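From the Chow Street Newsletter

Swap Night Is Back (and I Have Thoughts About Zippers)

Okay, so the fall clothing swap is happening again, and I've been looking forward to it since about ten minutes after the last one ended. If you've never been to one, you bring the clothes you don't wear, you put them on the tables, and you go home with clothes somebody else doesn't wear. No money, no tickets, no points. We tried points once and it was a headache!

Last time we took in 1,276 pieces, and 506 of those were tops. I know this because Kenna Moffat made us sort before we opened the doors, and she was right, even if I grumbled the whole way through. People found their sizes so much faster. So we're sorting again, and if you can come an hour early to help hang things, I will love you forever.

We also have more room to spread out this time, so the coats won't have to live on top of the shoes. (Sorry again to whoever lost a boot in there.)
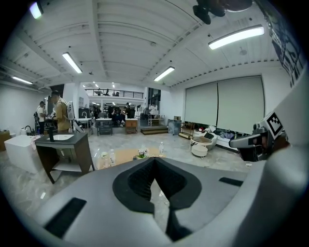
Big open floor, ribbed white ceiling.

Now, what to bring. Clean things, please, with working zippers. I had a gorgeous green parka in my hands last time – my size, deep pockets, the works – and the zipper stopped dead halfway up. Ching-wen Hsiao has offered to run a mending corner, and she can do buttons and hems while you wait, but a zipper takes her most of an evening and she'd like to shop too. If yours is stuck, try rubbing a plain pencil along the teeth at home first. It fixed two of mine.

Kids' clothes went in a flash last time, especially anything for snow, so dig through those closets. Costumes are welcome too. We don't take underwear, swimsuits or pillows, and yes, I did have to add pillows to the list.

You can bring up to two bags. If you have more than that, talk to Chin-lung Chuang, who is driving the leftovers over to Prernbridge afterward and may be able to pick up extra from your porch.

One more request: hangers! We have 80 and we need a lot more. Wire, plastic, the fancy padded kind your aunt gave you, I'll take them all. Write your name on them if you want them back.

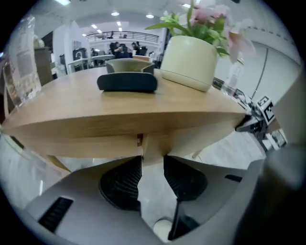
Sweater Care Before You Pack or Swap

Zoriana Yatsenko asked me how I get the pills off old sweaters. I lay the sweater flat, pull it snug with one hand and go over it with a cheap fabric shaver in small circles. Go easy at the elbows, where the knit gets thin. Then I wash it cool, roll it up in a towel to press the water out and dry it flat. Never on a hanger, unless you'd like sleeves down to your knees.

The next swap after this one will be in November, mostly coats and boots. Reply to this email if you want to help set up.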